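Checking the Wheel Bearings of a Small Delivery Van
Student project report, Vehicle Maintenance course
Qistina Osman and Zuleica Xavier
March 5, 2026

1. Purpose of the project

Our task was to find the source of a humming noise in the school's Drasenberg van and to repair it with the usual tools of the workshop. The van is used for short trips between the Gestedbridge campus and the parts store. The drivers reported the noise in January. It became louder above 43 miles per hour and changed when the van turned to the left.

2. Method

First we checked the tires, because worn tires can make a similar sound. The tread was even on all four wheels. Then we lifted the front of the van, put it on stands and turned each wheel by hand. The right front wheel felt rough and had a small play when we pulled it at the top and bottom. The left one turned smoothly.

We removed the wheel, the brake caliper and the disc. The caliper was hung with a wire so that the hose carried no weight. The axle nut was very tight and we needed a longer bar, which we borrowed from the Macedo group. After this the hub came off with 6 bolts and a puller.
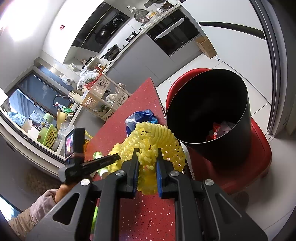 3. Results

The old bearing had dark marks on the inner ring and the grease had become brown. We pressed in the new bearing, put a new nut and tightened it in two steps according to the workshop sheet. The whole job took us 285 minutes, and the teacher's plan was for 180. Most of the lost time was at the axle nut.

On the test drive the noise was gone at all speeds. The van has now driven 597 miles with the new bearing and the drivers did not report any problem.

4. What we would change

We should have put penetrating oil on the nut the evening before. We also forgot to mark the position of the disc, so we had to clean it and check the run-out again. In the next project we want to measure the noise with a simple sound meter, before and after the repair, in place of only listening.

5. Sources

Drarnumwood workshop sheet for front hubs, and our own notes from the course.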